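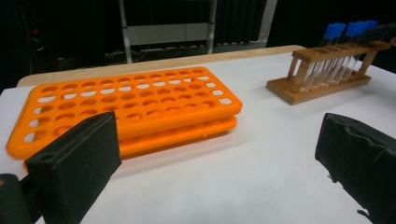
Test tube racks, one orange and one wooden, with blue-capped tubes.

How to start a student-run homework club for your service hours

By Deepika Kotian
Updated 2019-05-12

If your school asks you to do a block of community service before you leave, you've probably been handed a list of places that take students and told to pick one. Nothing wrong with that! But if you'd like to build something of your own, a homework club for younger children is a brilliant thing to take on, and you can get one going in a single term. We started ours at Filtbridge library when I was in the sixth form and it's still running now, which makes me happier than any of my exam results.

Before you start

You need a pair of founders (one person always gets flu), a teacher willing to be your named adult, and a room that's free at the same time every week. Get the teacher first. Every other conversation goes faster when you can say who is backing you, and they'll know how your school handles safeguarding training and background checks. Don't let anyone help at a session until your school and the venue are both happy with the paperwork.

Step 1: Ask the primary school what it wants

We went in with a beautiful plan for essay writing. The head at the primary smiled and said what her Year 5s needed was times tables and somewhere quiet to read. So ask! Write a short email, offer a couple of times to visit, and bring questions. Which year groups? How do the children get home? Are there any who would need extra support in the room?

Step 2: Find the room

Libraries are lovely for this, and so are community centres and church halls. Ask whether the booking includes time to set up, who locks up, and whether you can leave a box of pencils there between weeks. Check the toilets are on the same floor - it sounds fussy until you're walking a line of seven-year-olds up and down the stairs.

Step 3: Recruit your tutors

Put up a sign-up sheet, then speak in assembly, then go and ask people face to face. The last one works best by miles. Look for patience over top grades. Some of our best tutors were people who had struggled with maths themselves and remembered exactly where it had stopped making sense. Keep a reserve list too, as mock exams will eat your rota alive.

Step 4: Sort out the money

You can run a club on almost nothing if the room is free. Ours wasn't, so we held a quiz night and applied to the town's small grants fund, and between them we ended up with £2,670, enough for room hire, snacks, workbooks and a very well-used set of number cards. Have the school office hold the money for you and keep every receipt in one envelope. Tell people what you spent it on, even the biscuits.

Step 5: Run a short trial

Plan nine sessions and call it a trial, so you can change things without anyone feeling let down. Our afternoons went like this:

Snack and chat while everyone arrives
Homework or reading with a tutor
A game at the end, usually a loud one
Sign-out at the door, with an adult ticking names

Start small. We can take up to 30 children these days, but the first week was a handful of them and a great many flapjacks.

Step 6: Log your hours as you go

Do it before you leave the room. Write the date, what you did and a line on how it felt, and have your teacher initial it. Reflections written months later all sound the same, and the person marking them can tell.

Step 7: Hand it over

Pick next year's leaders by June and let them run a few sessions while you're still there to help. Give them the contacts, the rota, the money records and the key to the pencil box. Then pop back and visit when you can - the children will want to show you what they're reading.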